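Can It Do the Chores Yet? Term Report, Applied Automation Lab

Our question for the term was whether a machine could take over a chore that people complain about. The one we chose was emptying a bin of jumbled parts, a job the stockroom at Bonska hands to whoever arrives last on Tuesday.

Our picking program, Cluvico, got 421 tries over the term. It finished 301 of them with a block in the gripper and the gripper where we wanted it. The rest were drops, misses, and one long afternoon spent nudging the same block into the same corner. A person with a sandwich in the other hand could clear the bin in 20 seconds. Our best run took roughly 7 minutes, and two of us stood by the stop button the whole time.

Blocks flat in the open were easy. Blocks against a wall were hard, and the worst were the ones lying close together, which Cluvico liked to treat as a single large block with ambitions. We borrowed the Sarantis grasp planner for the last month and it helped with the walls.

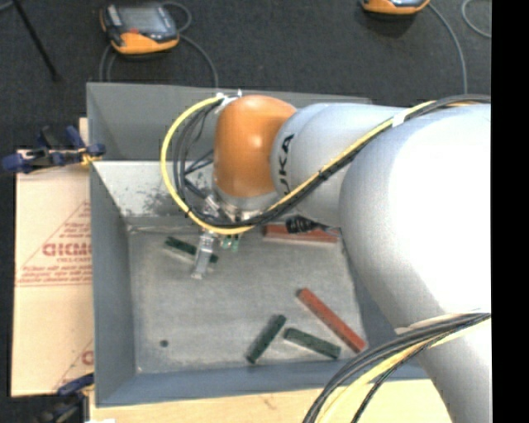
Report and photo by the Sandomora project team, December

Five blocks in the bin, green and red, is a light load by stockroom standards. Laundry would be worse, since socks bend. Dishes we did not discuss after the first meeting. Next term's group gets the code, the clamps, and our list of corners to avoid.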